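OK so Pristenham lost by 2 runs and I have been pacing the kitchen ever since. Thread, sorry.

We needed 218. At tea we were cruising. Hiba Rizk was on 71 and hitting everything through the covers, and I'd already texted my sister to say it was done - never text my sister.

Then Odeck brought back Lama Twal from the river end and the whole afternoon went sideways. Four wickets in five overs, all of them bowled or lbw. She doesn't even look quick! She just hits the same spot over and over until you miss one.

Hiba getting out to the slower ball is the one that hurts. She'd left three of those alone already. She'll be kicking herself all week and I hope somebody buys her dinner.

Big love for Widad Ghanem at number ten though. 19 not out with a taped-up thumb, and she ran the singles like somebody was chasing her.

People keep asking me about the run-out. I was side-on and I thought she was in. The umpire was closer than me and had a better view, so I'm letting it go (I am not letting it go).

Also they said 600 through the gate, which for a league game in this town is huge. The pie stand ran out before the drinks break. 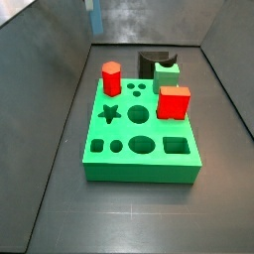 Can Pristenham still make the final?
They need to beat Farah next time out and hope Odeck drop points in one of their last games.

Þórey Bergmann should be back from her hamstring for that one, and I'd open with her straight away. Get her in, get Hiba in at three, and keep everybody else calm.

Right, going to bed. If anyone has video of that last over please send it to me, even though I know I shouldn't watch it.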